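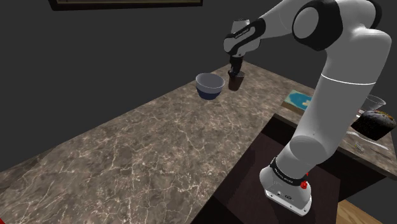
Student robotics clubs should spend a full term in simulation before they are allowed near a competition floor, and the marks awarded to them should reflect that work. I have supervised the senior club at Fitzsimmons College for 12 years, and for most of that time I held the opposite view. Our present exercise, which the students call Melteo, is a kitchen counter on which a simulated arm must learn to handle everyday objects. A gripper brought down to the rim of a dark brown cup, with a bowl standing a short distance away, looks a modest task. It took 18 students most of the winter term to define it properly.

The usual objection, put to me most recently by my colleague Dolores Ferreira, is that a simulated counter teaches students to favour tidy problems. I take the point seriously. Friction is an estimate on a screen, and a cup that behaves well there may behave poorly in the workshop. Yet our workshop has one arm, shared by two year groups, and under the old timetable a junior member could wait until October for a first turn at the controls. Last term the club logged 690 trial runs, and the juniors were responsible for most of them.

The regional rules have not kept pace. Judges still award the bulk of their points for a single live demonstration, and a written record of failed attempts earns nothing. Mavis Obi, our team captain, kept such a record, and I consider it the best piece of student engineering I have read. It deserved an assessor.

I would ask the organizers to set aside a portion of the total for simulated work, submitted with its log, and to publish the marking guide before teams enrol. Schools without a workshop could then take part in at least one section of the program.

Jul 11, 2021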